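Trostlow Perception Stack: FAQ

Why does the planner treat the bottle and its cap as two objects?
Matching colour isn't used for grouping. Each gets its own mask and pose.
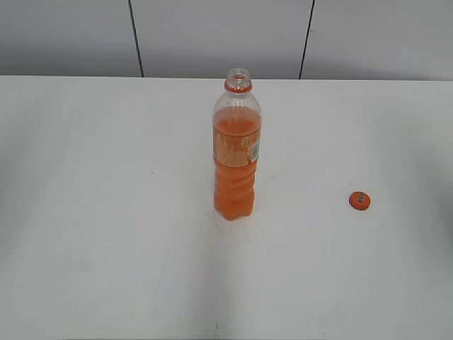
Clear plastic above the fill line returns poor depth, so neck height comes from the fitted model. Set neck_fit to 5.

What if the target is only partly in the wrist view?
Huang mode holds the fingers open and recentres before any grasp is scored.

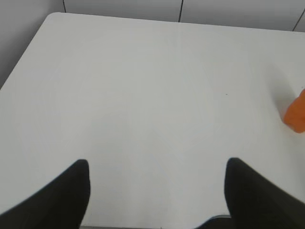 Masks touching the border are dropped after 20 cycles. Logs go to the Cilley folder, capped at 200 MB.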